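Section 3: Fitting the Horkaren under-sink filter

Read the whole section before you pick up a spanner. It takes a few minutes, and it is cheaper than a ceiling.

Before you start

Check the box against the packing slip. You should have the filter head, one cartridge (sealed), the wall bracket, two screws, the inlet hose with the blue collar, the outlet hose with the white collar, and the small tap known in the parts list as the Mellon. There is also a plastic key for the cartridge housing. It looks like packaging. It has been thrown away as packaging by a great many people, and a replacement is part 917.

You will need an adjustable spanner, a drill, a pencil, a bucket and a torch. A second person is useful for holding the torch and for going to fetch whatever you left in the other room.

3.1 Choosing the spot for the bracket

1. Empty the cupboard. All of it, including the carrier bags.

2. Find the cold water pipe. If the pipes are not marked, run the hot tap and feel which one warms up. The other one is yours.

3. Hold the bracket against the side wall of the cupboard, leaving 49 mm clear beneath the cartridge. You will want that gap in six months, when the cartridge has to come down and out.

4. Mark the two holes in pencil, take the bracket away, and check with the torch that nothing runs behind them. Drill.

Note: the bracket will also fit on the back wall. We don't recommend it unless your arms are unusually long.

3.2 Connecting the supply

1. Turn off the water at the main stopcock. Open the kitchen cold tap and let it run until it stops. If it doesn't stop, you have turned off something else.

2. Put the bucket under the joint between the pipe and the tap tail. Undo the joint slowly.

3. Fit the Landry tee piece, with the rubber washer on the side facing the wall. Hand tight first, then a quarter turn with the spanner.

4. Push the blue-collared hose on to the side branch of the tee until it clicks. Tug it. If it comes off, it hadn't clicked.

CAUTION: Do not connect the filter to the hot supply. The cartridge is rated for cold water only and will let you know.
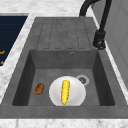

3.3 Fitting the tap

1. The Mellon tap needs its own hole. Many sinks and worktops have a spare one under a blanking cap; if yours does, unscrew the cap from below and feel pleased with yourself for a moment.

2. If there is no spare hole, one has to be drilled. Steel sinks can be done at home with the right cutter and some patience. Stone, ceramic and composite should be left to a fitter. Our technical editor, Mahlet Assefa, drilled her own granite worktop while preparing this section and has asked us to put that sentence in bold, but the printer doesn't do bold.

3. Drop the tap through with its rubber ring above the surface and the plastic nut below. Tighten by hand only. The nut is not as strong as you are.

4. Push the white-collared hose on to the tap tail. Click, tug, as before.

3.4 First flush

1. Peel the seal from the cartridge, push it up into the head and turn it with the plastic key until the two arrows meet.

2. Open the stopcock halfway. Look at every joint with the torch, then wipe each one with dry kitchen paper and look at the paper.

3. Open the stopcock fully and run the filter tap for 3 minutes. The water may come out grey and spit a little – this is carbon dust and trapped air. Pour it on the garden if you like, but don't make tea with it.

4. Write today's date on the sticker supplied and put it inside the cupboard door.

Note: models sold under the Bundeslow name have a reset button on the head. Hold it down until the light goes green. If the light goes red, see fault code 291 in Section 6.

Leave the bucket where it is overnight and check it in the morning before you put the carrier bags back.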